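Suche Suchbegriff eingeben Los

Vormachen statt programmieren: Handführung und Fernsteuerung im Vergleich
Sprechernotizen, Fassung für den 19. April 2019

Folie 1, Begrüßung

Kurz halten. Name, Projekt Tondberg, Dank an die Einladenden. Gleich sagen, worum es geht: Wir bringen einem Roboterarm bei, Obst zu greifen und abzulegen, und zwar, indem ihm ein Mensch die Bewegung zeigt. Zwei Wege, das zu tun. Der eine ist die Handführung, der andere die Fernsteuerung. Wir haben beide über einen Winter hinweg benutzt und wissen jetzt, wo sie uns Arbeit abnehmen und wo sie welche machen.

Fragen bitte am Ende, außer jemand versteht einen Begriff nicht. Dann sofort melden.

Folie 2, Ausgangslage

Die Aufgabe klingt klein. Eine Frucht liegt auf einer Unterlage, der Arm soll sie aufnehmen und in eine Schale legen, ohne Druckstelle. Im November hatten wir dafür ein fest programmiertes Verfahren. Es kam mit Äpfeln zurecht, solange sie annähernd rund waren. Bei Birnen hat der Greifer zu oft am Hals angesetzt, die Frucht hat sich gedreht und ist herausgerutscht.

Wir hätten weitere Regeln schreiben können. Das haben wir zwei Wochen lang gemacht. Jede neue Regel hat einen Fall gelöst und einen anderen verschlechtert. Danach Entscheidung für das Vormachen.

Hier nicht zu lange über das alte Verfahren reden. Beim Probevortrag hat mich das vier Minuten gekostet.

Folie 3, Handführung

Der Arm wird in einen nachgiebigen Modus geschaltet. Man fasst ihn am Handgelenk und führt ihn zur Frucht. Die Gelenkwinkel werden mitgeschrieben, der Greifer wird über einen Taster am Flansch geschlossen.

Was gut geht: Man braucht kaum Einweisung. Nach einer Viertelstunde bekommt fast jeder eine brauchbare Bewegung hin. Man spürt, wo der Arm an seine Grenze kommt, und führt ihn von selbst anders.

Was schlecht geht: Der Mensch steht im Weg. Die Kamera über dem Tisch sieht Hände und Unterarme, die später, wenn der Roboter allein arbeitet, fehlen. Wir haben deshalb jede geführte Bewegung ein zweites Mal abspielen lassen, ohne Mensch, und erst dabei die Bilder aufgenommen. Das verdoppelt die Zeit. Außerdem muss die Frucht für das Abspielen genau so liegen wie vorher. Bei einer Birne ist das eine Geduldsfrage.

Zweiter Punkt: Kraft. Wer den Arm führt, spürt das Gewicht des Arms, aber nicht den Druck der Finger auf die Frucht. Die Leute schließen den Greifer zu fest. Wir haben den Schließweg später begrenzt.

Folie 4, Fernsteuerung

Für die Fernsteuerung haben wir ein Handgerät von Ikdale benutzt, das die Bewegung der Hand auf den Arm überträgt. Die Person sitzt neben dem Tisch und schaut auf den Monitor, also auf dasselbe Bild, das auch das Lernverfahren bekommt. Darauf hinweisen, der Punkt ist wichtig. Wenn der Mensch die Aufgabe nur mit dem Kamerabild lösen kann, dann steckt in dem Bild genug Information. Wenn er sich zur Seite beugen muss, um am Monitor vorbeizuschauen, dann steckt sie nicht drin.

Wir haben den direkten Blick auf den Tisch nach den ersten Tagen mit einer Stellwand versperrt. Das war unbeliebt, hat aber die Aufnahmen deutlich besser gemacht.

Nachteile: Die Einarbeitung dauert, bei uns einen guten Tag. Es gibt eine Verzögerung zwischen Hand und Arm, und wer sie nicht gewohnt ist, steuert über. In den frühen Aufnahmen sieht man das als Zittern kurz vor dem Griff. Diese Aufnahmen haben wir nicht verwendet.

Folie 5, Umfang

Zahlen vorlesen, nicht kommentieren:
– 146 Vorführungen mit Handführung
– 192 Vorführungen mit Fernsteuerung
– davon 26 wieder aussortiert, überwiegend wegen Zittern oder Abbruch
– eine Vorführung dauerte bis zu 96 Sekunden, die meisten waren viel kürzer

Falls jemand fragt, ob das viel ist: Für eine einzelne Aufgabe mit wenigen Fruchtsorten hat es gereicht. Für eine allgemeine Greifaufgabe würde es nicht reichen.

Folie 6, Wer führt vor

Miklós Erdős hat den größten Teil der Fernsteuerung übernommen. Das war praktisch, hat uns aber ein Problem eingebracht. Der Roboter hat seine Angewohnheiten gelernt. Miklós fährt immer von links an und macht über der Frucht eine kleine Pause. Der Roboter macht diese Pause jetzt auch. Sie schadet nicht, kostet aber Zeit.

Empfehlung: mindestens drei Personen vorführen lassen, und zwar von Anfang an. Gleichzeitig vorher absprechen, was alle gleich machen sollen. Wenn einer am Bauch der Birne greift und der andere am Hals, mittelt das Verfahren im schlechtesten Fall beides und greift dazwischen. Bei uns ist das zweimal vorgekommen, bevor wir die Griffstelle schriftlich festgelegt haben.

Folie 7, Simulation

Übergang: Nicht jede Vorführung muss am echten Arm stattfinden. Ein Teil der Übungsstunden lief in der Simulation Jasari. Dasselbe Handgerät, dieselbe Bedienung, nur der Arm und die Frucht sind gerechnet. Für die Einarbeitung ist das sehr nützlich. Es geht nichts kaputt, und man kann die Szene auf Knopfdruck zurücksetzen.

Für die Fernsteuerung zählt dabei, wie die Frucht aussieht. Der Mensch am Handgerät entscheidet nach dem Bild, wo er zugreift. Eine glatte, einfarbig grüne Birne hilft ihm wenig. Er erkennt schlecht, wie sie sich wölbt und wie nah er schon ist. Mit fleckiger Schale geht das besser, und eine dunkle Stelle an der Seite gibt ihm einen festen Punkt, an dem er sich beim Anfahren orientieren kann. An der Form liegt es auch: Eine leicht schiefe Birne zwingt dazu, sich vor dem Griff für eine Richtung zu entscheiden.

Folie 8, Bild aus der Simulation
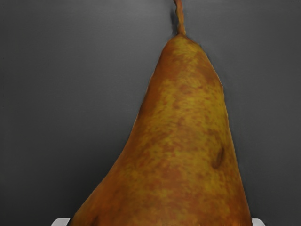

Erdős hat nach den ersten Stunden in der Simulation angemerkt, man gewöhne sich dort an ein sauberes Zugreifen, das es am echten Tisch nicht gebe. Die Finger kämen zu gleichmäßig zu, die Frucht rolle nicht richtig, und wer danach an den echten Arm wechsle, sei die erste Stunde zu schnell. Er würde deshalb nie mehr als einen halben Tag am Stück simuliert üben lassen und dann wechseln.

Dem haben wir uns angeschlossen. Die simulierten Vorführungen sind nicht in die Zahlen von Folie 5 eingerechnet. Wir haben sie zum Üben benutzt und einmal versuchsweise beigemischt. Der Effekt war klein, mehr kann ich dazu im Moment nicht sagen.

Folie 9, Ergebnis

Beide Wege führen zu einem Roboter, der Birnen aufnimmt. Mit den Aufnahmen aus der Handführung allein sind die Bewegungen weicher, aber er verfehlt öfter die richtige Höhe. Mit der Fernsteuerung trifft er die Höhe, fährt aber unruhiger an. Gemischt war es am besten. Bei sehr reifen Früchten bleiben Druckstellen ein Problem, und zwar bei beiden.

Den Greifer von Powell erwähnen, falls danach gefragt wird. Wir haben nur diesen einen benutzt, ein Vergleich mit anderen fehlt.

Folie 10, Was wir anders machen würden

Die Griffstelle vor der ersten Aufnahme festlegen. Aufnahmen am selben Tag ansehen und aussortieren, wir haben das zu lange liegen lassen. Den Taster am Flansch so anbringen, dass ihn auch Linkshänder erreichen – bei uns war er auf der falschen Seite, und zwei Kolleginnen haben deshalb mit verdrehtem Handgelenk geführt.

Pausen einplanen. Nach einer Stunde Fernsteuerung werden die Bewegungen schlechter, und man merkt es selbst nicht.

Folie 11, Fragen

Folie stehen lassen. Wenn keine Frage kommt, das mit der Stellwand noch einmal aufgreifen, dazu hatte beim letzten Mal jeder eine Meinung. Das Handgerät liegt vorne auf dem Tisch und darf in die Hand genommen werden. Kabel nicht abziehen.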